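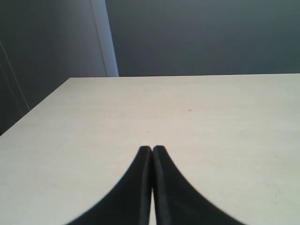

Reporting Misconduct by Public Officials: How Local Newsrooms Handle Claims They Cannot Yet Prove
Final project report, Local Journalism module
Submitted by Ewurabena Sulemana

1. Purpose of the project
This report examines how two local news outlets in the town of Ciltmont covered allegations against council staff over the use of official vehicles. It asks how often a claim was attributed to a named source, how soon the person concerned was given a chance to reply, and whether later corrections were shown as clearly as the first story. It does not attempt to judge whether any of the allegations were true.

The outlets studied were the Candau Courier, a weekly paper with a website, and Nutsugah Radio, a community station which publishes a written summary of each bulletin. Both gave permission for their archives to be used.

2. Method
The two archives together held 2,278 items on council matters for the period chosen. A keyword search reduced these to 672 items which mentioned a council employee by name or by post. Each was read once, and those dealing with conduct in a public role were set aside. This left 40 items, which were read again and coded using a sheet agreed with the module tutor.

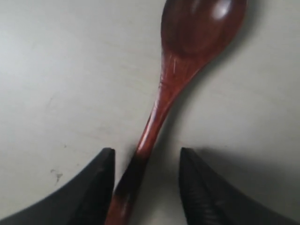 The coding sheet recorded the source of the main claim, the wording used to introduce it, the position of any reply and the date of any later change to the text. Where an item rested on more than one source, the source named first was taken as the main one. Items that only repeated a press notice were kept in the sample but marked separately — a decision that is discussed in section 4.

3. Findings
The Courier named its source in most of its reports. When it did not, it generally explained that the person was a current member of staff and feared the loss of their post. Nutsugah Radio relied more heavily on phrases such as "it is understood that", which gave the reader no means of weighing the claim. The editor of the station's bulletins accepted this point in interview and said that the spoken version often contained more detail than the written summary.

Replies from the council were usually placed in the closing paragraphs. In 6 items no reply was included and no attempt to obtain one was mentioned. All of these were first published on a Tuesday evening, after the weekly council meeting, when the press office was closed.
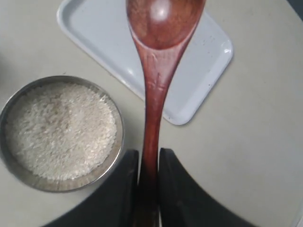
Corrections were harder to trace. The Courier adds a dated note at the foot of an amended article. The radio station replaced its summaries without a note until December, when it adopted a written policy. The earlier versions could be recovered only from the station's own backup, held on a records system called Stuvetti, and access to this was limited to one afternoon.

4. Limitations
The sample is small and comes from one town. A single reader coded every item, so the consistency of the coding could not be tested. Including the press notices raised the share of items with a named source, as such notices almost always carry the name of a council officer.
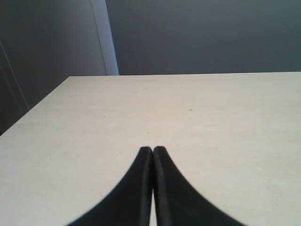 It should also be noted that broadcast recordings were not studied. The comments made about Nutsugah Radio apply to its written output alone.

5. Recommendations
Both outlets should state plainly when a reply has been sought and by what time it was requested. Any change of substance should be marked at the head of the article. The council, for its part, should provide a press contact on the evening of its meetings.

A copy of the coding sheet has been lodged with the department office and may be consulted on request.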